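What Do You Call This Gray? A Project Report on Paint Names

Class project, Color and Perception, Crabtree College

So this whole thing started because my roommate and I had an argument over a paint chip. I said gray, she said blue, and we kept going until the people next door came over to see what was wrong (they said green, which helped no one). I needed a topic for the term project anyway, and my instructor had been telling us to pick something we could test without a lab. I wrote "do people agree on what gray is" on the sign-up sheet and that was that.

My question was pretty simple. If you show people a gray and don't give them any hints, what do they call it? And does the name change when you put a different color next to it?
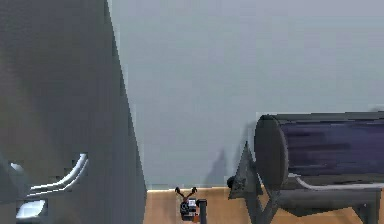
Page last changed: 7 November 2019

Some background first

I read more about this than I expected to, and a lot of it was over my head, but here's what stuck. A perfectly neutral gray reflects pretty much the same share of light all the way across the spectrum. Most of the grays you can buy for a wall aren't like that. They lean a little toward blue or green or brown, and paint people call that the undertone. You usually don't notice an undertone when a color is by itself. Put it next to something else and suddenly there it is.

The other idea I leaned on is called simultaneous contrast. A color gets pushed away from whatever is beside it, so a gray next to orange looks bluer and a gray next to green looks a bit pinker. Lightness works the same way. A middle gray looks darker on a white card than it does on a black one, even though it's the very same gray, and I still can't make my eyes stop doing it even after a whole term of looking at it!

What I did

I used sample cards from a paint line called Darkik, because the store near campus gives them away and I have no budget. I picked 42 cards that I would have called gray myself. That's a weak spot in the project, I know, and I'll get to it. I cut the names off the bottoms and wrote a code on the back of each one.

Then I got 51 people to look at them. Most were students in my building, plus a few people from the dining hall line who were bored enough to say yes. Everybody stood at the same table by the same north window, between late morning and early afternoon, and I skipped the days when the sky was doing something dramatic. Nobody saw all the cards, that would have taken forever. Each person got a shuffled stack and wrote down the first color word they thought of. In round two they got the same cards again, this time laid on a colored sheet: white, black, orange or green.

That gave me a bit over 900 answers once I tossed the blanks and the jokes. (One person answered "sad" for an entire stack. I liked it but couldn't use it.) I typed everything into Dodach, the spreadsheet program we have in the computer room, and sorted the words into groups: plain gray, blue, green, brown or beige, purple, and other.

Sorting was harder than collecting. Is "slate" a gray or a blue? Is "putty" beige? I made a list of rules before I started and then broke them twice — both times are marked in my notes — and after that I redid the whole sort from the top so it would at least be the same all the way through.

What I found

With no colored sheet, people agreed a lot on the dark cards and hardly at all on the light ones. Dark grays were just gray to nearly everybody. The pale ones went all over the place, and the pale cards with a blue lean were the worst of all. The same card got called gray, blue, white, silver, and once "hospital."

The orange sheet made the biggest difference, by far. Cards that had been a solid gray in round one turned into blue in round two, and a few people insisted I had swapped them. I had to flip the cards over and show them the codes. Green did less than I thought it would, and black mostly made people say "lighter" or "white." White did almost nothing, which made sense once I remembered that the cards had white borders to begin with. Oops.

Interiors are where this gets practical, I think. A lot of floors are some kind of orange-brown wood, so in a way half of us are walking around on my orange sheet. Look at a pale blue-gray wall that meets a warm wood floor and the blue seems to come forward. Dark things do it too. The black drum of a smoker grill can be matte in one spot and bluish purple across the front of the lid, and if you ask somebody what color it is they'll still say black.
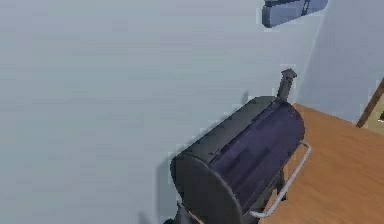

The paint names

This was supposed to be a small side part and it ended up being my favorite. I made a list of 200 gray paint names from catalogs, some from Darkik and some from an older brand called Plandeck that my library had a binder of. Then I sorted them by what they were named after. Weather and stone were the big groups, with animals after that, and a surprising number were named after places by the sea. Very few had the word "gray" in them.

I tried some names on people at the end of their session, after the cards were done. If I read out a sea name first, they were more likely to call the next pale card blue. I only did this with the last few people, so I wouldn't bet money on it, but I'd love to see someone do it properly.

Problems

I picked the cards, so the set is already tilted toward what I think gray is. I should have had somebody else choose, or used a wider set and let people throw out the ones that weren't gray.

The light wasn't the same for everybody either. A north window is steadier than most but clouds are clouds. I also started in February, did a handful of sessions, and then got sick and had to begin again much later, and I ended up dropping the early answers completely.

I didn't check anyone's color vision. I asked, and everyone said it was fine, but plenty of people don't know.

And my word groups are mine. A friend from the class sorted a small batch without looking at my version and put several of the "slate" and "steel" answers under blue, where I had them under gray. So even the people sorting the answers about gray don't agree on gray.

If I did it again

I'd use a light box, fewer cards, and more people per card. I'd also skip the white sheet and try a brown one, since that's closer to what's in people's homes. My roommate wants it on record that the first chip was blue. I put it in the stack without telling anybody, and on the plain table it came out gray by a little. On orange she wins.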